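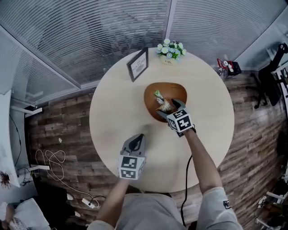 Picking a snack packet out of a wooden bowl with the right-hand gripper, left gripper open.

Call for participants: two-handed household tasks with handheld grippers

The Verkard manipulation group is looking for people to come in and do small, ordinary table chores with us through December. You would hold a gripper in each hand and use the pair of them to move snacks in and out of bowls, set things down, pick them up again, and generally do what your fingers would do if we let them. If you have ever sorted out a kitchen counter while thinking about something else, you already have the skills we are hoping for!

Some background, for those who like to know what their time goes toward. Last spring Lucía Urquijo and Florencio Manzano finished the first part of this study, in which a robot arm learned tabletop tasks from 2,233 recordings made by our own lab members. The result we did not expect was about variety. When we trained on recordings from just 2 people, the robot did fine on bowls and packets placed the way those 2 people liked to place them, and got lost as soon as anything was turned around or pushed off to one side. Adding people helped a good deal more than adding recordings from the same people did. So now we want to find out how far that goes, and for that we need hands that do not belong to roboticists - left-handed people, slow and careful people, people who grab things in a hurry, people with small hands or stiff ones.

We are hoping for 27 participants in this round. You should be 18 or older and able to use both hands comfortably while sitting at a table. Glasses are fine. No experience with robots is needed, and if you took part in the Plemitz pilot you are welcome back, but please mention it when you write so that we can put you in the right group.

A visit starts with some practice, as long as you like, until the grippers stop feeling odd. Covadonga Prieto will show you how they open and close. After that you work through a list of short tasks at your own pace, with a break whenever you want one and coffee down the hall. We record the movement of the grippers and video of the table and your hands. Dropped packets are welcome and stay in the data, so please don't start over when something slips - we learn a lot from how people recover. Most visits are over in a morning or an afternoon, and the earliest start is 9:30.

We pay for your time, including the practice part, and cover bus fare or parking. You can stop at any point and still be paid for the visit. Recordings are stored under a number in place of your name, and you can ask us to delete yours up until the training set is closed. The consent form goes over all of this in plain language, and we will email it to you ahead of time so you can read it at home.

To sign up, write to Ramiro Barrios at the Verkard front desk or stop by room 207. Tell us which hand you write with, whether mornings or afternoons suit you better, and anything that would make sitting at a table easier for you. Friends and couples are welcome to book visits back to back.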